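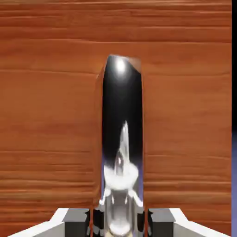 October, late. Spent all day on the episode rules for Gredeo, version 4 now, and Saqib Rind still wants one line for what counts as a grasp. Mine was "object between the fingers." He says no – between isn't held. He's right, annoyingly. Glossy black thing up against the wood grain, a finger each side, strips of wood still showing in the gaps, and my wording would of passed it. So new rule: contact on both fingers, logged, or it doesn't count. Also no judging from wrist view alone. Shiny surfaces throw the gripper back at you and the reviewers get it wrong.

Then doors. 200 episodes to relabel, ugh. Ruchti marks "open" the second the door leaves the closed position, Rosineo wants a set angle. Same clip, two labels. Wrote in the angle, and said state it per joint, door and drawer seperately.
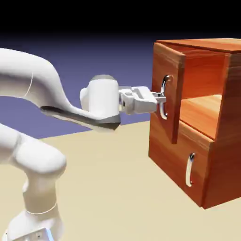
Upper door ajar, gripper still on the handle, drawer shut.

Need a rule for release too. Does the hand have to let go before we call it done? I say yes. Saqib hasn't answered. Draft goes out in 48 hours – eat something, then bed.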